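Sorting and Folding Small Garments
May 24, 2020

Readers of this journal will recall that the Dultside clothing exchange accepts small garments until September. Each piece should arrive clean and folded, with up to 20 to a basket. A dress with a ruffled skirt is best laid flat, front facing up, and smoothed from the collar down before any fold is made. 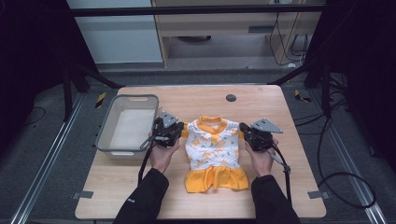 Floral dress with orange collar and ruffled skirt, laid flat.

Sleeves are turned in first, and the skirt is brought up to meet them. Very small items may be rolled.

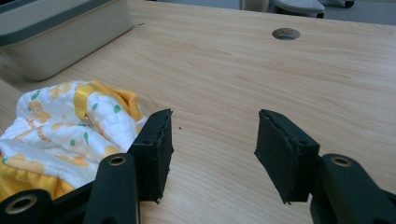

Sizes are to be written on a slip and placed on top of each stack. Baskets for the Rurness collection point are received from 11 to 16 hours at the side entrance.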